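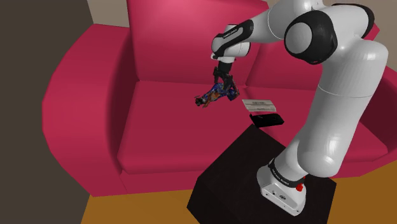 Kurkari Spiced Apple Drink Mix, 200g tin

I started making this one for my own kitchen, mostly for cold evenings when I'd had enough tea and didn't fancy anything milky. It's dried apple powder, brown sugar, cinnamon, a bit of clove and more ginger than you'd expect (sorry, I like ginger!).

Two heaped teaspoons in a mug, hot water on top, stir well — the apple likes to sink. One tin makes 14 mugs if you're sensible with the spoon. I'm not, so I get fewer. It's also lovely on porridge, and Jianguo Yao from the Plevside market puts it in his flapjacks, which I keep meaning to copy.

No dairy, no caffeine. Keep the lid on tight or it'll clump. The next batch is due in August and I'll post tins out as soon as they're filled.

Recent items
Duan Malted Cocoa
Zoltley Lemon and Honey Sachets, box of 5
Plevside Mulling Spice Bags
Kurkari Plain Ginger Mix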